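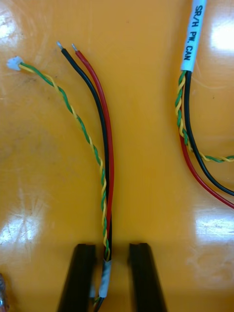
로봇응용실습 II 강의 노트
9주차: 손목 카메라를 이용한 하네스 파지
배포일: 6/11/19
담당: Pantelis Papadakis

1. 실습 범위
이번 주는 와이어 하네스 끝단의 접근과 파지까지만 다룬다. 커넥터 삽입은 다음 주 내용이다. 9월에 배포한 좌표계 보정 자료를 먼저 읽고 올 것. 보정 파일이 없는 조는 실습을 시작할 수 없다.

2. 대상물
전원·CAN 겸용 하네스를 사용한다. 구성은 다음과 같다.
녹색/황색 연선: 두 가닥을 꼬아 만든 쌍. 끝에 소형 백색 커넥터 하우징.
흑색 전선, 적색 전선: 끝단 피복을 벗긴 상태. 은색 도체가 노출됨.
라벨 슬리브: 백색, 흑색 문자 "SR/H PW. CAN".
CAN 신호는 차동 전송이므로 연선의 꼬임을 풀지 않는다. 풀린 하네스는 조교에게 반납하고 교체품을 받는다.

3. 파지점 선정
선형 유연물은 강체와 달리 파지점에 따라 끝단의 자세가 달라진다. 파지점이 끝단에서 멀수록 자유 길이가 길어지고 처짐과 끝단 위치 오차가 커진다. 반대로 너무 가까우면 그리퍼 손가락이 커넥터나 노출 도체를 가린다. 본 실습에서는 세 갈래가 하나로 모여 백색 테이프류로 감긴 구간을 기준 파지점으로 한다. 갈래가 벌어진 구간에서는 손가락이 일부 가닥만 물 수 있으므로 파지하지 않는다.

4. 접근 절차
(1) 손가락을 연 상태로 다발 위에 정렬한다.
(2) 다발 축과 손가락 개폐 방향이 직교하도록 손목 각도를 맞춘다.
(3) 다발이 양 손가락 사이에 들어올 때까지 하강한다. 중앙에서 벗어나 한쪽 손가락에 치우친 경우 횡방향 보정 후 닫는다.
(4) 닫힘 명령 후 손가락 간격 값을 기록한다. 값이 하한에 도달하면 파지 실패로 처리한다.

5. 영상 처리 시 유의점
작업면은 광택이 있는 주황색이다. 천장 조명이 반사되면 그 부분의 화소가 포화되어 백색 물체와 구분되지 않는다. 백색 커넥터와 라벨 슬리브를 밝기만으로 분할하지 말 것. 황색 피복과 적색 피복은 배경과 색상 거리가 가까우므로 HSV 임계값을 조별로 다시 정한다. 표면의 긁힘과 작은 반점은 면적 필터로 제거한다.
양쪽 하네스의 색 구성이 같으므로 색만으로는 두 개체를 구별할 수 없다. 라벨 유무와 가닥의 연결 관계를 함께 사용한다.

6. 데이터 기록
조당 최대 105회까지 시도할 수 있다. 이 중 81회는 학습용, 나머지는 검증용으로 나눈다. 실패한 시도도 삭제하지 않는다. 파일 이름은 조 번호와 시도 번호로 구성한다.

7. 제출물
시도별 기록표, 임계값 설정 파일, 실패 유형 분류. 보고서는 16쪽을 넘기지 않는다. Gindby 과제에 참여하는 조는 기록표를 과제 저장소에도 올린다.

참고: 강의 교재 21장, Nurmont 실습실 안전 수칙.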